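Chapter 11
Water Comes to the House

Before You Read

Think about the last time you filled a glass of water. How far did you walk? Ten steps? Maybe you didn't get up at all, because somebody handed it to you. Now try to picture doing the same thing in 1870, in a small mill town like Plosholm, in January, before sunrise. You'd need boots, a coat, a lantern and two buckets, and you'd need to come back with both of them full.

I love this chapter. I've taught it more often than any other in the book, and students nearly always come into it expecting pipes and go home talking about their great-grandmothers. Plumbing sounds like a dry subject (sorry!), but it touches everything in the house: who got up first, how often people washed, what they cooked, where the table stood, and even how neighbors got to know each other.

The Plosholm town pump stood at the bottom of Charbonneau Street, and the houses climbed up the hill behind it. A family at the top had a walk of 494 steps each way. We know this because a schoolteacher had her pupils count them as an arithmetic lesson and wrote the answers down in her daybook. She then asked them to work out how many steps their mothers took in a week. It's a wonderful page to read - you can see where one boy got his answer, didn't believe it, and did the whole sum over again in the margin.

Carrying water was mostly work for women and children. Because it was such hard work, water got used more than once. Rinse water from the dishes went on to scrub the floor, and what was left of that went out on the garden. A bath meant heating kettles on the stove, and the family took turns in the same tub. When you read old household advice and it seems fussy about saving every drop, remember the hill.
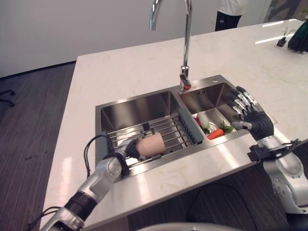 Nuala Hayes
Chapter author and classroom history teacher

The kitchen sink is older than the faucet, and that surprises a lot of people. Many Plosholm homes had a sink long before they had running water. It was a shallow stone or wooden trough, sometimes lined with metal, and it had a drain that ran through the wall and straight out into the yard. You brought the water in by hand and let it leave by itself. Half the job was solved, and it was the easier half.

The other half took money. Lifting water up a hill calls for a pump, a tank and miles of pipe, and the town argued over the cost for years. The Clernier mill wanted a water main to fight fires. Shopkeepers wanted it too, but didn't want to pay for the part that ran past the mill. Farmers outside town wanted no part of it. In the end the mill paid for the tank, the town paid for the pipe, and 600 households were offered a connection if they covered the last few yards themselves.

Plenty of them said no at first! Some couldn't afford it. Others didn't trust water they couldn't see coming, or liked the taste of their own well. And a few people, in letters you'll read in Section 2, said they would miss the pump, where they heard all the news.

As you work through the chapter, keep a list of the small habits that changed once water came indoors. Look past the big inventions. Where did people put wet dishes? When was laundry day, and did it move? Who had an extra hour, and what did they do with it?

Words to Know

Main: a large pipe that carries water under a street
Cistern: a tank for storing rainwater
Trap: the bend in a drainpipe that holds a little water and keeps bad smells out
Pressure: the push that moves water through a pipe

Section 1 begins on the morning the Grernska Reservoir was opened, with a brass band, a long speech and a valve that wouldn't turn.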